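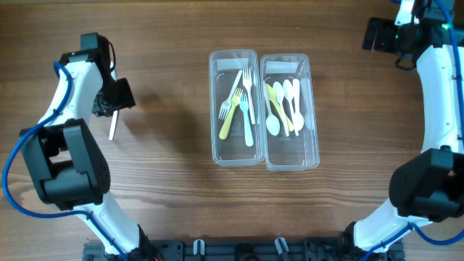

Bredia picnic litter counts, README

One CSV, 390 rows, one per visit. Jade Lockwood compiled it in January. The council says litter fell after the new bins — I doubt these numbers show it. Rainy visits are missing. 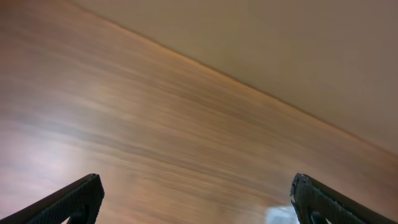
Wood grain, blurred.

Columns: site, visit, items, counter. Blank means not recorded, so don't read it as zero. Staltov has 168 rows and one counter, so treat its trend with care.
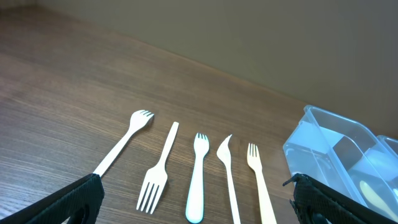

Five disposable utensils on a wooden tabletop.

Corrections to Hollis Delacroix.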